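The Great Closet Swap Is Back, and So Is My Faith in Old Blankets

5 min read 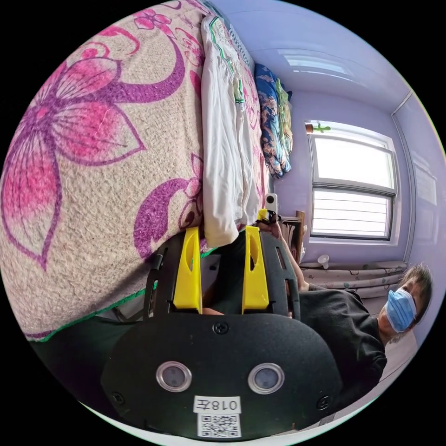

Every December I get the same itch. The first properly cold night arrives, I go digging for another layer, and I end up on the floor an hour later with every blanket we own spread out beside me, completely happy. I love bedding. I love it the way other people love cookbooks or garden tools, and after last month's item on pillowcases (so many replies!) I know plenty of you do too.

So this month I want to talk about bedspreads. The old-fashioned kind, the ones that hang down over the sides and get folded back at night. They went out of style for a long stretch when everyone moved over to big puffy comforters, and I went along with it like everybody else. I had a comforter for years. It was fine. It slid off the bed at three in the morning, it wouldn't fit in my washer, and by spring all the filling had moved down to one corner, where it stayed.

Then I went to the winter swap in Tallenton. If you've never been, it takes over the old Hladun furniture showroom on the main street, and you bring bedding you don't use and go home with bedding you didn't know you wanted. I brought two sheet sets and came home with a chenille bedspread the color of butter, with a pattern of ferns and one faded patch where it must have sat in the sun by a window. It cost me nothing and I have slept under it ever since.

What I like most is the weight. A woven spread lies down on you and stays there. It doesn't trap heat the way a comforter does either, so you can build up under it – a thin cotton blanket in fall, a wool one when the pipes start knocking, and then back down again as the weather turns. My whole winter bed is now a bedspread, a wool blanket and a flannel sheet, and I sleep better than I did under anything with a number for its fill rating.

And the patterns! People used to be so brave with their bedrooms. At the swap I saw peacocks, sailboats, a spread covered in roses as big as cabbages, and one in brown and orange zigzags that a teenager grabbed before I could get across the room. I was truly sad about the zigzags for a day or so. If you've spent the last few years looking at gray duvet covers, go and stand in front of a table of old bedspreads for ten minutes. It does something for your mood.

A few of you wrote in to ask how to tell a good one from a tired one, so I'll share what I do. I hold it up to a window first. Light coming through evenly is fine, but little bright pinpricks in a line mean the weave is going, and it will tear there the first time you wash it. Then I check the hem, all the way around, since that's where feet and vacuum cleaners do their damage. A loose hem is an easy fix with a needle and one evening of television. Then I smell it. Cedar and dust wash out. Mildew sometimes doesn't, and I've been burned on that more than once, so now I leave those behind no matter how pretty they are. (Mostly.)

Washing scares people more than it should. Cotton spreads were made to be washed. I do mine in cool water on the gentle cycle, by itself, with about half the soap I think it needs. If it's an old one with strong colors, dab a hidden corner with a wet white cloth first and see whether the dye comes off. Mine goes over two lines in the yard so the weight is spread out, and in winter it goes over the shower rod and a chair and takes until the next day. Chenille needs a good shake when it's nearly dry so the tufts stand back up. Wool and silk are another story, and if there's any old label left I do what it says.

Mending deserves its own item, and I'm working on one. For now I'll just say that a patch doesn't have to match. My neighbor on Brendititz Street mended a white bedspread with bits of old striped shirts, one over each worn spot, and those patches are the first thing anyone talks about when they see it. I've asked her to leave it to me in her will. She thinks I'm kidding.

One more thing on storage, because I learned this the hard way. Plastic bags are bad news for cotton. I used to seal everything up tight in spring and then wonder why it smelled like a basement by fall. Now it all goes in an old pillowcase, tied loosely at the top, on a shelf with some air around it. Refold things differently each time you put them away, too, or the crease wears through. A friend just keeps her spare blankets stacked on the bed all day and moves them at night, which takes no closet space at all and looks very cozy.

The Tallenton swap had roughly 75 people through the door last winter, and I'd love to see more this time. Doors open at 2 in the afternoon, and there will be coffee. You don't have to bring anything to take something home, though please wash whatever you do bring. Mending supplies will be set out on the long table at the back, and anything left over at the end goes to the Unon shelter, which can always use blankets and is especially short on twin sizes right now.

If you have a bedspread you love, write and tell me about it. I want to know where it came from, how old you think it is and who slept under it before you did. I'll run some of your stories next month, along with the mending piece if I can get it finished, and I still owe you the flannel sheet roundup from October. It's coming!

76 likes
5 comments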